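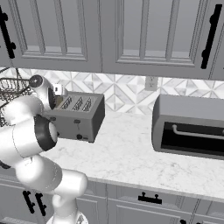
I promised a few of you in October that I would write up how I got the toaster station behaving again, and then I let it slide, as I do. So make a cup of something, because I'm going to tell it the long way.

For anyone new to this blog, I look after the simulated kitchens at Stukico. My day is mostly countertops and cabinet doors and appliances that weigh nothing until you tell them otherwise, plus one arm that has to reach all of it. We build each station in the simulator first, get the arm working there, and then pass the whole bundle of settings over to the folks in Brivitville, who have the real counter to worry about. If my numbers are sloppy, they find out the hard way, and then they call me (very politely, I should say).

The toaster station had been fine for months. Then we moved everything to the new version of Ivus, the scene software we use, and the arm started doing a strange little shiver whenever the fingers came down close to the toaster. It wasn't a big movement. You had to lean in toward the monitor to catch it. But over a batch of runs it was enough to bump the top of the toaster and drop whatever the gripper was holding, and our logs filled up with failed attempts.

My first guess was the arm, because it's always my first guess. I went through the joints one at a time, starting at the base, moving each one by itself through its whole range with everything else locked. That takes most of a morning if you do it right, and I did do it right, and every joint was as smooth as butter. I checked the wrist twice. Then I checked the damping on the fingers, found one value that didn't match the other side, got very excited, fixed it, and ran the batch again. Same shiver. I ate lunch at my desk in a bit of a sulk.

It was Kirstin Gourlay who put me on the right track. She sits across from me and does the collision shapes, the invisible simple outlines that the physics uses in place of the pretty model. She asked whether I had looked at the toaster with the outlines turned on since the move, and of course I hadn't. I had been looking at the nice matte gray toaster with its four neat slots, same as everybody else.

Well! With the outlines on, the toaster was a brick. The import had thrown away the slots and wrapped the whole appliance in one solid lump, and the lump stood a hair taller than the toaster you could see. So the arm was being asked to put its fingertips inside something solid, the physics was shoving them back out, and the controller was pushing them in again. There was my shiver – two parts of the same program having an argument.

The repair itself was pleasant work, the kind I like to do with the radio on. I split the toaster body into 26 separate pieces, all plain boxes, so the walls between the slots were real walls and the slots were real openings. Kirstin wanted fewer and I wanted more, and I think we both came away a little bit right. After that I gave the knob and the small lever or button on the front their own shapes too. They had been swallowed up in the lump with everything else, and sooner or later somebody is going to ask the arm to toast something.

Once the toaster was sorted I went back and redid the setup for the arm from the beginning, since I no longer trusted anything I had measured against the old brick. In case it helps, my order goes like this. I park the arm in its home pose and make sure the base is exactly where the scene file says it is. I bring the gripper over to the near corner of the appliance by hand, slowly, and write down the position. I do that 10 times and throw out the worst of them. Then I set the approach height, and only then do I let the planner choose its own path. I used to do the approach height first and it cost me a lot of afternoons.

I also moved the stopping distance out a touch. The old one came from the Stougaard station, which has a much lower appliance, and it had been copied along from scene to scene without any of us giving it a thought.

The overnight batch came back with 3 drops, all of them from the same starting pose, where the arm has to fold back on itself an awful lot before it can come in over the counter. I have a note on my desk to look at that next. The toaster oven down the counter came through the same import as well, door handle and all, and I haven't turned the outlines on for it yet. Kirstin has offered to sit with me while I do.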